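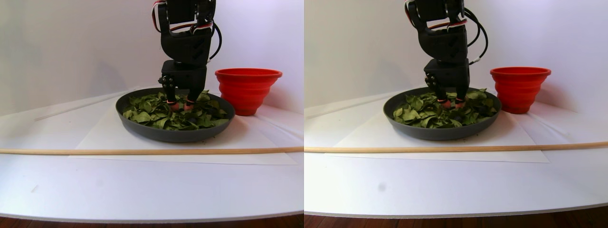

4장은 시연 모으기. 팔 조립이랑 영점 맞추기(3장)까지 끝났다고 치고 씁니다. 안 끝났으면 3장부터. 작업은 Suvach 목록의 "잎 더미에서 알 찾기" 하나만 다룸. 다른 작업도 순서는 거의 같고 물건만 바뀜. 배치는 매번 똑같이 시작하세요. 짙은 회색 팬에 마른 잎, 팬 오른쪽 약간 뒤에 빨간 접이식 통, 팬 앞쪽에 긴 나무 막대. 팬 밑에는 흰 종이. 통을 팬 앞으로 당겨 놓으면 팔꿈치가 걸리는 경우가 있어서 안 됩니다.

4.1 시작 전에

1. 비상정지 버튼이 왼손 닿는 데 있는지 본다. 눌러 보고 풀어 본다.
2. 팔 전원 켜기. 관절이 한 번 움찔하는 건 정상.
3. Seditard 실행, 왼쪽 메뉴에서 "수집" 탭.
4. 카메라 목록에 전부 초록불인지 확인. 하나라도 노란불이면 그 카메라만 껐다 켠다. 프로그램 재시작은 마지막에.
5. 프레임 속도 30 확인. 업데이트하고 나면 가끔 기본값으로 돌아가 있음.
6. 손끝 분홍색 패드 확인. 들떠 있으면 다시 끼운다. 찢어졌으면 교체(부록 B).
7. 저장 폴더 이름에 작업 이름과 작업자 이름. 띄어쓰기 금지, 한글도 금지.

주의: 팔이 켜진 상태에서 팬 위로 얼굴 들이밀지 말 것. 잎 정리할 때도 마찬가지. 먼저 "대기"로 바꾸고 손을 넣는다.

주의: 전선 다발이 손가락 관절 쪽으로 내려와 있으면 그냥 시작하지 마세요. 케이블 타이로 다시 묶고 손목을 끝까지 한 바퀴 돌려 본 다음에.

4.2 잎 채우고 알 넣기

1. 팬을 비운다. 종이 위 부스러기도 턴다. 아주 작은 건 놔둬도 됨.
2. 알을 먼저 넣는다. 이 작업은 2개.
3. 잎을 한 줌씩 덮는다. 누르지 않는다. 눌러 담으면 잎이 엉켜서 통째로 딸려 올라옴.
4. 팬 안쪽 벽이 조금 보이는 판, 거의 테두리까지 찬 판을 섞어서 만든다. 한 가지로만 하면 나중에 다시 해야 합니다(실제로 다시 했음).
5. 알이 전부 보이는 판만 만들지 않기. 반쯤 가린 것, 완전히 덮인 것도 넣는다.

참고: 잎은 넓고 끝이 뾰족한 종류면 충분. 부서져서 가루가 많이 나오면 그 봉지는 버리고 새 봉지. 봉지 바꿨으면 메모란에 "잎 교체"라고 적어 주세요. Seija Valtonen 씨가 정리할 때 그 단어로 검색합니다. "교체함", "새 잎" 이런 거 말고 정확히 "잎 교체".

4.3 시연 한 번 녹화하기

1. 조종기를 잡고 "홈" 누르기. 팔이 멈출 때까지 기다린다.
2. 페달 한 번 = 녹화 시작. 삑 소리 확인.
3. 팬 위로 천천히 내려간다. 손가락은 살짝 벌린 상태로.
4. 손끝이 잎에 닿으면 잠깐 멈춤. 그 다음에 헤집기.
5. 알이 드러나면 집는다. 잎이 같이 물려도 계속 진행. 흔들어서 털지 않는다.
6. 빨간 통 위로 옮겨서 놓는다. 통 안에 손끝을 넣지 말고 테두리 위에서.
7. 두 번째 알도 똑같이.
8. 홈 위치로 돌아온 뒤 페달 한 번 = 녹화 끝.
9. 화면에서 판정 고르기: 성공 / 부분 / 실패.

알이 통 밖으로 떨어졌다 → 실패로 저장. 지우지 마세요. 실패한 것도 씁니다.
알 하나만 옮겼다 → 부분.
사람 손이 카메라에 들어왔다 → 삭제하고 다시.
막대가 밀렸다 → 녹화 끝내고 원위치. 그 판은 메모에 "막대" 두 글자. 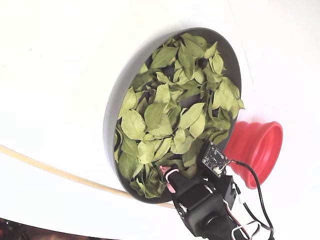

마지막 수정: 2022년 8월 24일 / 수정자: Meriem Naciri

4.4 그리퍼 쪽 카메라와 케이블

팬 아래쪽 테두리로 접근할 때 그리퍼 위의 작은 기판이 팬 테두리를 가리는 각도가 나옵니다. 위에서 보는 화면으로는 거리 감이 잘 안 옴. 그럴 땐 옆 화면 보면서 내려가세요. 검은 케이블이 빨간 컵 위로 휘어 넘어가는 자세도 나오는데, 컵에 닿지만 않으면 녹화 계속해도 됩니다.

1. 흰 커넥터가 기판에 끝까지 꽂혔는지 손톱으로 밀어 본다. 전원 끄고.
2. 케이블 여유분은 손목 바깥쪽으로 뺀다.
3. 팔을 팬의 앞, 뒤, 왼쪽, 오른쪽 끝까지 한 번씩 보내 본다. 당기는 데가 있으면 타이 위치를 옮긴다.
4. 통 위까지도 보내 본다.
5. 문제없으면 이 상태로 고정. 중간에 타이 위치 바꾸지 않기. 바꿨으면 새 세션으로 시작.

주의: 커넥터가 반쯤 빠지면 화면은 나오는데 프레임이 뚝뚝 빠집니다. Seditard 아래쪽 "누락" 숫자를 가끔 봐 주세요. 0이 아니면 그 판은 버림.

4.5 몇 번 하나

작업자 한 명당 시연 200개. 전체 목표 2,000개. 하루에 다 하려고 하지 말 것. 손목이 피곤하면 움직임이 거칠어지고 그게 그대로 데이터에 들어갑니다.

- 쉬고 나서 첫 판은 연습으로. 저장 안 함.
- 매 판 잎을 다시 섞는다. 귀찮아도.
- 통 위치는 세션 단위로만 바꾼다. 판마다 바꾸지 않는다.
- 조명은 건드리지 않는다. 커튼도.
- 속도는 평소대로. 일부러 빨리 하지도, 지나치게 천천히 하지도 말고. 망설이느라 멈춘 시간이 길면 삭제.

같은 방식으로만 찾지 마세요. 가장자리부터 훑는 판, 가운데부터 여는 판, 보이는 알로 바로 가는 판. 작업자마다 버릇이 다른 건 괜찮은데 한 사람이 전부 왼쪽에서만 시작하면 곤란함. 2월 세션이 딱 그랬고 학습된 모델이 오른쪽을 거의 안 봤습니다.

4.6 끝내고 올리기

1. 팔을 "홈" → "대기" → 전원 끔. 순서 지킬 것. 바로 전원부터 끄면 팔이 툭 떨어진다.
2. 수집 탭에서 "검사" 실행. 빨간 줄이 있으면 열어서 확인.
3. 빨간 줄 판은 삭제 말고 "보류" 폴더로.
4. Dagdag 서버로 업로드. 업로드 중에 노트북 덮지 마세요.
5. 완료 표시 뜨면 로컬 사본은 일주일 뒤에 지운다.
6. 잎은 봉지에 다시 담고 알은 개수 맞춰서 상자에. 하나라도 없으면 팬 바닥이랑 종이 밑부터.

자주 나오는 오류

"페달 응답 없음": USB 뺐다 꽂기. 그래도 안 되면 키보드 스페이스바로 대신할수 있음.
"시간 불일치": 카메라 하나만 늦게 켜진 것. 전부 끄고 같이 켠다.
"관절 한계": 팔을 너무 멀리 뻗음. 조종기 놓고 홈. 그 판은 삭제.
"저장 공간 부족": 보류 폴더부터 본다. 대개 거기 쌓여 있음.
검사에서 길이가 0으로 나옴: 페달을 두 번 밟은 경우. 삭제.

여기 없는 오류는 화면 캡쳐해서 Kibet Okoth 씨한테. 로그 파일도 같이 보내 주세요, 캡쳐만 보내면 다시 물어봅니다. 판정 기준이 애매한 건 Shalini Sandhu 씨.

모은 데이터로 학습 돌리는 건 5장. 검사 안 돌린 세션은 5장 목록에 안 뜹니닫. 안 보인다고 다시 올리지 말고 4.6의 2번부터 확인.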